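From: Elfriede Frerichs
To: shopfloor-automation list
Date: 6/22/26
Subject: Re: Who does the part handling once the arms are in?

On the list, a member from Clelstead wrote:

> We are getting two Rimik arms for the finishing room. Management says
> no jobs go, but the people who unload and sort prints want to know
> what they will be doing all day. Has anyone been through this? Did
> your people get any say in it?

We started in May, so take this as early experience. We print small parts for Flurell and a few local customers. Before the change, three of us did unloading, checking and sorting by hand. All three are still here. The work is different, and some of it is harder on the eyes than on the wrists.
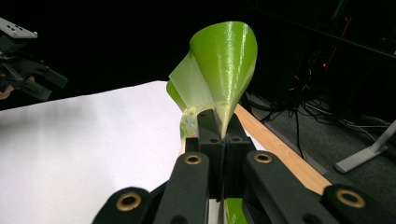 Most of my shift now goes into teaching grips. I hold the gripper in my hand, pick up a part the way I would want the arm to do it, and repeat that with the part turned another way. The shapes decide how long it takes. A plain block is quick. A green cone with a thin fin on one side has to be taken low, by the stem under the cone, with the pads closed on it and the fin left clear. Anyone who sorted those parts by hand knew that already, and it never got written down. My supervisor had planned to have the vendor do the teaching. We asked for it to stay with us and got it after two meetings.

Pay was the sore point. The job sheet still said "sorter" for the first weeks. It now says "handling technician" and moves us up a grade, but only after we asked for the new duties in writing. Get that done before the arms are bolted down.

Breaks also changed. Hand sorting had natural stops when a bin was full. Teaching does not, and I was getting stiff hands from squeezing. We now swap every 2 hours with whoever is on inspection.

I can't say much about Rimik. Ours came through Amano and the software may be different. Ask whether your people can reject a bad grip themselves or have to file a ticket. We had tickets at first and it was slow.

Elfriede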